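The lease, and what the papers do not say

I have been asked by two readers to write again about the base at Tillari, and I delayed it, partly from laziness and partly from the fear that I would only repeat the newspapers. But on Thursday the text of the new lease was finally published, at a late hour in the evening when most people are watching football, and I have now read it all twice with a pencil. So I will try.

For those who are new to the blog: Tillari is the harbour on the east side of the bay, where a foreign navy has been allowed to keep ships and fuel since before I left. I grew up on the other side, in Owino, and from our kitchen we could see the lights of the ships. As a child I thought that every bay in the world had such lights. Now I live far away, in a cold country with very good libraries, and I follow the matter through the screen as everybody does.

The old agreement could be ended by either side with a letter. The new one runs for ten years and renews itself automatically if no party objects in the final five months. I have underlined this sentence twice. A government that is tired, or in the middle of an election, could let these five months pass and then the next government is bound for another ten years. I am not a lawyer, but I have rented many apartments, and I know what it means when the contract renews itself.

Then there is the matter of the land. The annex gives the area as 3798 hectares, including the water. The minister, in his speech in June, spoke of "a modest extension of the pier". I looked for the map that should accompany the annex. It is mentioned in the list of contents, as Map C, but the file goes from Map B directly to the signatures. Perhaps it is an error in the scanning. I wrote an email to the ministry to ask, and I received an automatic answer thanking me for my interest in maritime culture.

What worries me more is Article 14. It permits the guest navy to place "defensive systems of a suitable type" at the harbour, after consultation with our side. The word is consultation, and in the old text it was consent. In my first language these two words are even further apart than in English, and the translators of such documents are not beginners. Somebody chose it. If one day there are missiles on the hill behind the fish market, we will have been consulted. 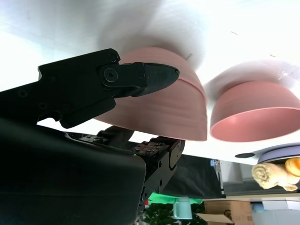
Abelardo Echeverri wrote under my previous post that I am being naive about the alternative. If the lease is refused, he says, the ships do not go home, they go three hours up the coast to Jaltero, where the government asks fewer questions, and then we have the same missiles in the neighbourhood and no rent and no seat at the table. "You want clean hands," he wrote, "but the hill is still in range."

I have thought about this comment for many days, because it is a serious one. It is true that Jaltero has a deeper port. It is also true that its government has been inviting everybody with a flag to come and look at it. But I do not believe that a navy with thirty years of fuel tanks and workshops in one place will move them so easily. The threat of leaving is a very good card in a negotiation, and it loses value if you really play it. I think our side was afraid of the card and did not look at what it would cost the other player.

There is also the question of what the neighbours do in response. The spokesman in Dramuvmont said already the next morning that his government "takes note with the greatest attention". This is diplomatic language and it can mean nothing. But in the same week the budget committee there approved money for coastal radar, and the two texts were on the same page of the newspaper, one above the other. Each side says that its own equipment is an umbrella and that the equipment of the other is a spear. My uncle, who repaired radios for the coast guard, used to say that from the sea they have the same shape.

I do not want to give the impression that I have a solution. If I had been sitting in that room, I would have asked for three changes:

A clear end date, with no automatic renewal.
The word consent put back into Article 14.
The missing map, in colour, published where people in the harbour can see it.

None of these would offend a friendly navy. A guest who plans to behave well does not mind if you ask when he will be leaving.

The vote in parliament comes after the summer recess. My cousin in Owino tells me that people there talk about it less than I imagine. They talk about the price of diesel, and the ferry which is again out of service, and whether the pier extension will bring work for the welders. I must be honest and admit that the welders are a good argument. When I was a student half of the fathers in my street had some income from the base, and my own school shoes were probably paid for by it in the end. It is easier to be strict about sovereignty from a library. 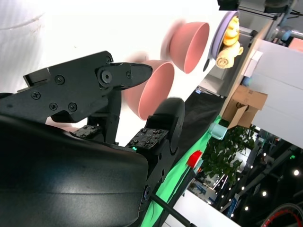
Black gripper with a pointed fingertip

I will go through the financial annex next, which is longer and has been translated worse. There is a paragraph on the rent which refers to "the customary currency" without naming any, and I would like to compare it with the old version before I complain. If a reader has kept a copy of the old annex, please write to me at the usual address. The one on the ministry's site does not open any more, or at least not on my computer.

Comments are open. Please stay polite with each other, also with those who worked at the harbour.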